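Closard anuncia Londasden, el regreso de Nazarenko, para consolas y PC

NOTA DE PRENSA – para difusión inmediata

El estudio independiente Closard confirma que trabaja en Londasden, tercera entrega de la saga de aventuras Nazarenko. Saldrá en febrero. PC y consolas, mismo día para todos. La edición corre a cargo de Vurby, que ya publicó los dos juegos anteriores.

Sí, vuelve Nazarenko. Sí, vuelve la inspectora. No, no es una remasterización.

Londasden arranca en el puerto del mismo nombre, una ciudad de canales y almacenes donde el correo ha dejado de llegar. La jugadora o el jugador lleva de nuevo a la inspectora Nazarenko, ahora retirada del cuerpo y de bastante mal humor, que acepta un encargo menor (localizar una saca de cartas perdida) y acaba metida en el juicio más incómodo de su carrera. Investigación, diálogos, algo de sigilo. Combate, muy poco. Quien venga del segundo juego notará que se ha quitado el sistema de reputación por barrios; en su lugar hay un cuaderno que se rellena a mano y en el que es posible equivocarse. El juego no corrige. Si se acusa a la persona que no es, la historia sigue adelante con eso.

"Queríamos volver al personaje sin repetir el caso", explica Sofia Veloso, directora creativa de Closard. "En el segundo juego la inspectora siempre tenía razón, tarde o temprano. Aquí puede no tenerla y llegar igual a los créditos. Ha sido lo más difícil de escribir, y también lo más difícil de probar, porque cada acusación errónea arrastra escenas enteras detrás."

La campaña se divide en 12 expedientes. Se pueden abrir en cualquier orden a partir del segundo, aunque el estudio recomienda no dejar el del farero para el final. La duración dependerá mucho de cuánto se quiera hablar con la gente. Más de 3 horas de conversaciones opcionales, grabadas todas, ninguna obligatoria para terminar.

Novedades principales, por encima:

– Cuaderno de pruebas editable, con dibujos y tachones. Se puede usar con mando, ratón o pantalla táctil.
– Ciclo de mareas. Hay calles que solo existen con marea baja, y testigos que solo se encuentran en ellas.
– Modo sin marcadores, activado por defecto. Quien los quiera, los tiene en el menú de accesibilidad junto a los subtítulos ampliados y el remapeo completo de controles.
– Importación de partidas de Nazarenko 2. No cambia el final, cambia quien te saluda por la calle.
– Voces y textos en castellano desde el primer día. Otros idiomas, por confirmar.

La banda sonora es de Elie Nassar, que se incorpora a la saga con esta entrega. Ha trabajado con un cuarteto de cuerda y grabaciones hechas en muelles, de noche, con lo que hubiera: cadenas, poleas, gaviotas. "La primera vez que vi el mapa me di cuenta de que casi todo era agua, y escribí el tema principal pensando en alguien que camina por una pasarela y no se fía", cuenta Nassar. El tema se podrá escuchar en el segundo tráiler. El disco completo se publicará aparte, en digital. Una edición física esta hablándose.

Sobre plataformas. Closard ha rehecho el motor de iluminación, y eso deja fuera a las consolas de la generación anterior. Es una decisión tomada hace tiempo y no se va a revisar. En PC los requisitos mínimos serán modestos, se publicarán junto a la demo. Habrá opción de rendimiento y opción de calidad en todas las consolas compatibles. Partida guardada en la nube, también, pero no compartida entre plataformas – al menos no de salida.

La demo incluirá el primer expediente entero y parte del segundo, y el progreso se conservará al comprar el juego. Se podrá descargar unas semanas antes del lanzamiento. Vurby avisará por su boletín y por los canales habituales del estudio.

Precio y ediciones: se comunicarán con la apertura de reservas. Lo que sí puede adelantarse es que no habrá pase de temporada ni contenido recortado del juego base. Tampoco habrá acceso anticipado. Habrá una edición de coleccionista en caja, con mapa de tela del puerto, réplica en papel del cuaderno de la inspectora y un libreto con bocetos.
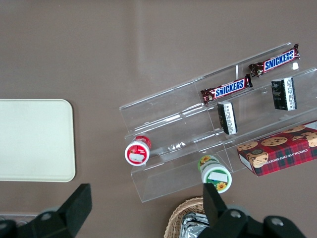
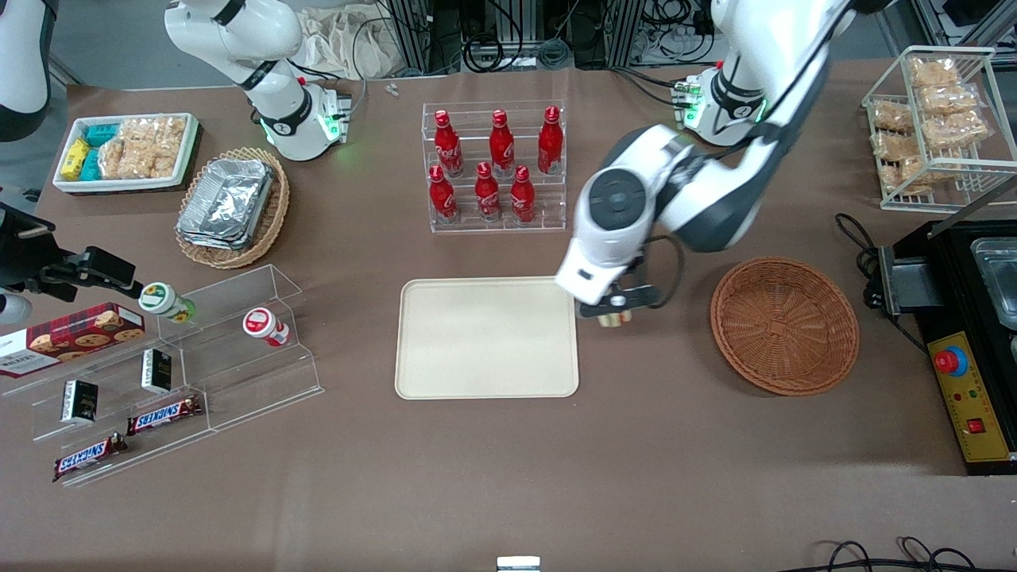
El segundo expediente de Londasden transcurre en la cantina del muelle, y ha sido rehecho casi por completo tras las pruebas internas. La cantina tiene ahora una barra practicable, una trastienda y un mostrador de golosinas donde se puede registrar la mercancía pieza por pieza. Con los objetos pequeños el equipo ha buscado lo reconocible de un vistazo: igual que dos Snickers en un expositor transparente por niveles se distinguen enseguida de los paquetes oscuros que tienen debajo, en la cantina cada producto debía identificarse sin acercar la cámara. Las marcas del juego, por supuesto, son todas inventadas por el estudio. El camarero tiene diálogo nuevo. Mucho.

Los medios interesados en recibir una copia de la demo antes de su publicación pueden solicitarla ya al departamento de prensa de Vurby, indicando plataforma y tipo de cobertura prevista. Las copias son limitadas y se enviarán por orden de petición. Hay embargo; la hora, las 3 de la tarde, es común para todos los paises. Rogamos que se respete.

También se aceptan peticiones de entrevista con Sofia Veloso y Elie Nassar, por videollamada o por escrito. Por escrito va más rápido.

Sobre Closard
Closard es un estudio independiente dedicado a los juegos narrativos y responsable de la saga Nazarenko.

Sobre Vurby
Vurby edita y distribuye juegos de estudios pequeños en formato digital y físico.

Contacto de prensa: departamento de comunicación de Vurby. Capturas, logotipos y ficha técnica disponibles bajo petición.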